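Talking migraine, school and rescue meds with Delia Pereyra
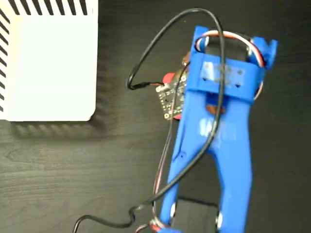
Issue 32

I'd been trying to get Delia Pereyra on the phone for ages. We kept missing each other (her kid had a half day, then mine threw up in the car), and when we finally talked it was almost nine at night and we were both eating cereal.

Delia's son Illia is eleven and gets hemiplegic migraine, the kind where one side of the body goes weak and it looks for all the world like a stroke. The first time, he was seven. "He was trying to pull his sock on and his hand just wouldn't do it," she told me. "Then he couldn't find the word for sock. I called 911 and I don't remember one thing I said to them."

They spent two nights in the hospital that time. Scans were clean, bloodwork was fine, and they were sent home with a sheet about hydration! It took another year and a second neurologist, Dr. Njoroge Waweru, before anybody put a name to it. I asked her what that appointment was like and she laughed.

"I cried in the parking garage. Good crying. He sat there and drew it on the back of a lab form for Illia, and Illia asked him if brains have weather. Dr. Waweru said sort of, yeah."

I wanted to hear about school, because that's where so many of you write to me completely worn out. Illia's school is Olivares Elementary, and for the first year it was rough. The plan on file said to call home and wait. Delia wanted it to say when to give his nausea med, when to let him lie down in the dark, and when to call an ambulance.

"I kept getting told they had a headache policy. And I'd say, okay, but he can't move his arm."

What changed was the nurse. Leokadia Bielecka started in September, read the whole file, and called Delia before the first day of class. They rewrote the plan together over the phone and Dr. Waweru signed it that same week. It's a single page now, with his weak side and his strong side explained in plain words, so a substitute can follow it. I am so jealous of that page – ours is stapled in two places and has a coffee ring on it.

He still has attacks. The last big one was during a spelling test, and he was back home on the couch by lunch, with his speech coming back in bits through the afternoon. "He said 'toast' and I made him so much toast," Delia said.

We got into money too, which I hadn't planned on. One ambulance ride ran them $1,293 after insurance, and she fought it for months and got some 80 dollars knocked off. She saves every letter in an accordion folder. Her advice was to ask for the itemized bill the first time you call and write down the name of whoever you talk to.

I asked what she'd say to a parent who is in that first year right now. She was quiet for a bit and I could hear the dishwasher going.

"Film it if you can stand to. I hated doing it. But the video is what got us the second opinion, me describing it never did."

Then Illia came down wanting to know why she was still up, and she had to go. She says he's trying out for band, on trombone, heaven help them all.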